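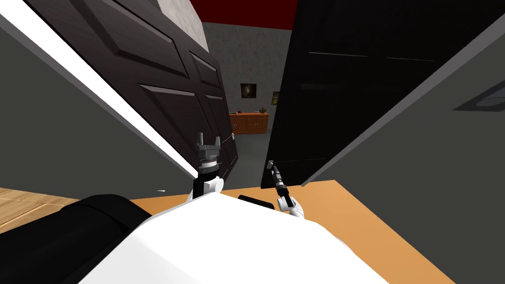
Two arms, two doors: a practice robot in a computer-made house.

Why does a robot need rules about doors? You manage them fine, apart from the slamming.

At Fastau, robots learn in pretend houses first, where a squashed toe costs nothing. Rule 8 says: stop before the doorway and check that the way is clear. Rule 9 says: if a person is coming, the person goes first — even if it's your brother. A robot must pass 300 doorways without a bump before it tries a real one.
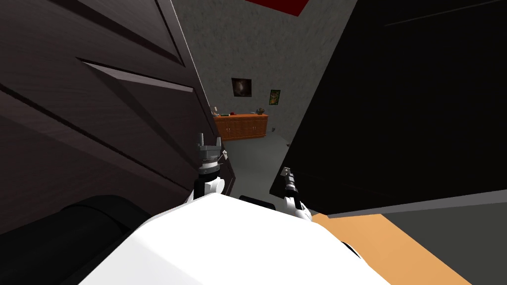
Ines, from Jendport, wrote to ask whether robots have to knock as well. They do, Ines, on bedroom doors, and then they have to wait for an answer. Parents are not covered by the rule yet.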